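三月，晚上十点多

今天总算把《Hunov》打通了。存档显示用了35个小时，比我预想的长。最后一章拖得厉害，光是回头清支线就花掉两个晚上。

先记一下结尾。最后一战分三段，前两段和中盘那个守门的差不多，第三段换了场地，脚下的平台会一块块塌。我试了16次才过。前面几次都死在同一个地方，贪刀，多砍一下就来不及翻滚。后来换回初始的短剑，攻击低，但收招快，反而稳了。重剑强化到满级花了那么多材料，最后没用上，有点亏。

剧情我给中等。开头铺得不错，Marley这座城写得很细，白天和夜里的店铺不一样，路人说的话也会跟着进度变。到了后半段就赶，从Bako港出发以后几乎没有对话，跑图、打怪、再跑图。妹妹那条线收得太快，一封信就交代完了。信我看了两遍，没看出别的意思。

音乐好。夜里城墙上那首曲子，我停在原地听完了一整遍。

下午没怎么玩，收拾桌子。手柄线、旧卡带、读卡器分开放，坏的那根线扔了。透明的盒子不用开就能看见里面是什么，以后都买这种。收到四点多，腰有点酸。

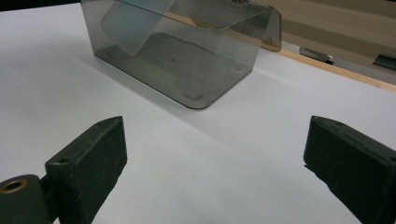 桌上的灰色透明盒子。

晚饭后下了《Indent》的试玩版。解谜类，画面只有黑白两色，规则是把地面按下去一格，再让旁边的方块滑进来。试玩有6关，前四关二十分钟就过了，第五关卡了很久，查了一下别人的做法，发现我一开始就把右边那格按早了。第六关还没过。手感可以，就是撤销键放在左摇杆上，经常误触，设置里又不能改键。正式版如果还是这样，我会等打折。

晚上又看了一眼排行榜，《Hunov》的限时挑战我排在1353名。这个名次没什么好说的，我只打过一遍，路线也没背。前面的人跳过了整个地下水道，从城墙外侧直接翻过去，录像我看了三遍，起跳的位置大概在第二座塔楼的缺口旁边。明天试试，不行就算了。

另外记几条，免得下次开二周目忘掉：

一、Marley城的铁匠在第三章之后会搬走，武器要提前升级。
二、Bako港的渔夫给的任务要在夜里接，白天去找他只会聊天气。
三、地下水道左边第二个岔口有回血的道具，每次读档都会刷新。
四、守门的那一战不要带同伴，同伴倒下会扣评价。
五、城墙上的五只乌鸦全部射下来才有弓，漏一只就得等下一章。

二周目暂时不急。难度最高的那档据说敌人的站位全换了，我想先歇几天，把《Indent》的第六关过掉再说。手边还有一款赛车没拆封，去年打折时买的，一直放着。硬盘也快满了，《Hunov》加上补丁占了不少地方，可又舍不得删，限时挑战还想再跑几次。先把去年那几个玩了个开头的删掉，存档传到云端去。

右手拇指按久了有点疼，和冬天那次一样的位置。贴了膏药。下次打最后一战那种长的，中间得停一停。手柄的左摇杆也开始漂了，人物站着会自己往前挪一点，在设置里把死区调大以后好了些，瞄准的时候还是能感觉到。再撑一阵，撑不住就换新的。

十一点半关机，睡觉。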